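Sheyla Valderrama
Sun 22 August

I want to write down how we do the snack bags for the walking group, because three people asked me this week and I answered each of them differently. So, a small thread.

Sheyla Valderrama
First, the money. We are a walking group, not a shop. Everyone puts in 5 soles at the start of the month and I buy what is on offer. In June I still had something left over, now I have nothing left over. Brittle has gone up a lot.

Sheyla Valderrama
I buy only things that are wrapped one by one. Two years ago I bought a big open bag of biscuits and at the top of the hill we had a bag of crumbs. Jhosep Lozano ate them with a spoon and said it was fine. It was not fine.

Sheyla Valderrama
Everything goes out on the kitchen table before it goes into any bag. I tip it all in the middle, in one heap, and then I look. If I pack directly from the shopping I always give one person two sweet things and another person none.

Sheyla Valderrama
My sister Marleny Apaza says a heap is not a system. She wants rows. But with rows I start to move things to make them look nice, and then it is ten o'clock at night.

Sheyla Valderrama
The rule for one bag is simple: something with nuts, something soft like a pastry, and something you can eat while walking. Fruit you bring yourself, please. I carried bananas one time and I will not carry bananas again.

Sheyla Valderrama
The nuts are a serious matter. Rigoberto Huaranga can't eat them, so his bag is packed first, before I touch any brittle, and it is closed with a knot. Please don't swap with him on the path, even if he asks. He does ask.

Sheyla Valderrama
Someone wrote to me that the bars melt. The ones with chocolate, yes. The brittle does not melt but it becomes sticky on the outside — keep it in the top of the rucksack, not against your back.

Sheyla Valderrama
Wrappers come home with you. All of them, also the little corner that you tear off first. Last month I found 4 of these corners by the stream and I know which brand we eat.

Sheyla Valderrama
About the tablecloth, for those who wanted to know where it is from: the market, the stall behind the shoe repairs, sold by the metre. It is vinyl, with oranges and green apples and flowers. You wipe it and it is finished. I had a cloth one before and the sugar went into it. 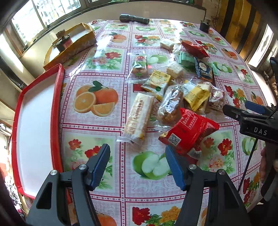
Sheyla Valderrama
If you want to help with packing, come on the evening before the walk, after seven. Bring your own bag with your name written on it — a bread bag is good enough. And tell me before Thursday if you are not coming, so I don't buy for you.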